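Subject: Re: [hillwalk] Layers and lunch stop for the Kakard walk
From: Leilani Hutchins
To: hillwalk list

Replying to the list, as I've had much the same question from a couple of other people off it.

> I did the Kakard ridge once years ago in August and was too hot the whole
> way. I've no idea what to bring for March. Is a fleece enough under a
> waterproof, or should I buy one of those padded jackets? Also, is it
> still the 528 bus back from Tergate, and do we need to bring lunch or is
> the place at Villanueva open?
>
> Sorry if this was covered last month, I only joined the list after the
> Christmas meal.

It wasn't covered, so no need to be sorry.

A fleece under a waterproof is enough while you're moving. I wouldn't buy a padded jacket for this one walk. If you already own one, bring it for the stops and keep it in a dry bag, as down is not much use once it is soaked. If you don't, bring a second thin layer that fits under the fleece and put it on before you sit down. People tend to wait until they're cold and then it takes half an hour to warm up again.

On weight, my own midlayer comes to 600 grams on the kitchen scales, and that is on the heavy side. The thinner ones weigh half that and are nearly as warm if the wind is kept off them. What matters more is whether the cuffs go over your gloves or under them, and whether you can get the neck open without stopping.
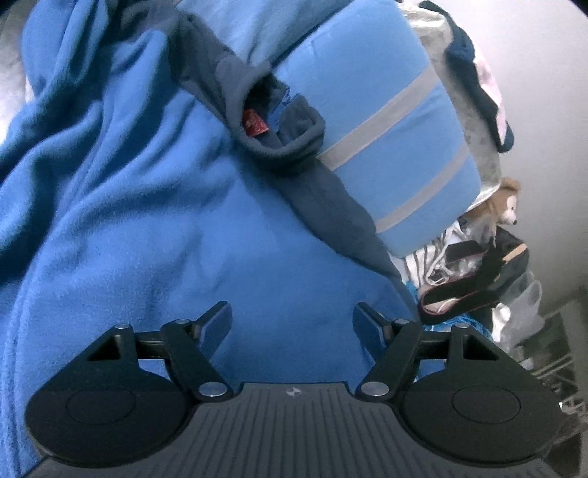
The climb out of Tergate is steep for the first hour and everybody overheats on it. Start off feeling slightly chilly. There is a flat place by the sheep pens where we'll stop for five minutes so people can change what they're wearing, and after that it's exposed until we drop down the far side. The top of the ridge is 2389 feet, which doesn't sound like much, but it gets the wind straight off the estuary and there are no walls to hide behind.

Washing came up at the last meeting and I said I'd write it down. Fleece should go in cool, inside out, with the zips done up, and no fabric softener. Softener leaves a coating that flattens the pile and stops it moving sweat away. Hang it over a rail and don't tumble it. For waterproofs, I've used the Inex wash for three winters and have no complaints. Run the drawer through with hot water first if you normally use powder. If water stops beading on the shoulders after a wash, it needs reproofing, and the label will tell you whether it can take a warm iron.

Lunch: Villanueva is open but only does hot drinks and cake before Easter, and they would like to know numbers in advance. Please bring your own sandwiches and buy a drink there if you can. They don't mind us eating our own food at the outside tables. They do mind boots in the front room, so bring something for your feet if you want to sit inside.

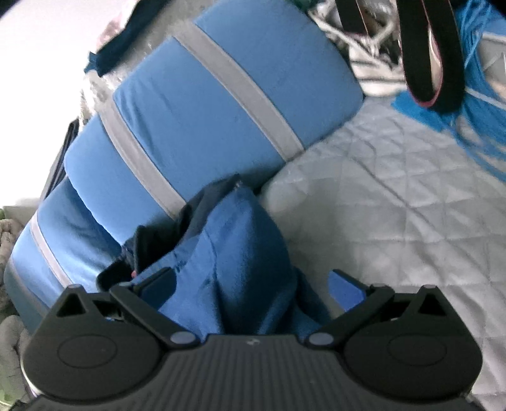

Black gripper holding material, with a blue pad on the right finger.

Buses: yes, it is still the 528, but the stop has moved. It now goes from opposite the chapel and not from the square. The one we want leaves at 4.40 pm and the next is nearly two hours later, so I'd like us off the ridge by half past two. The full route is 16 miles. Anyone who wants a shorter day can turn down at the reservoir and follow the forestry track back to Tergate. It is dull but easy underfoot and the signposts are good. Please tell me before you peel off, even if you've told somebody else.

The ford below the sheep pens has been high all winter. I'll walk up and look at it the week before and post here. If it's still over the second stone we'll go round by the road bridge, which adds twenty minutes.

Car sharing is being sorted on the other thread, so please put offers and requests there and not in a reply to this. I have one seat free from the north side of town and can take a dog if it doesn't mind sitting in the boot with the rucksacks.

I still have a brown walking pole and a single left mitten from the January walk. Both will be in my car.

Leilani

--
hillwalk mailing list
To leave the list, send a blank message with "unsubscribe" as the subject.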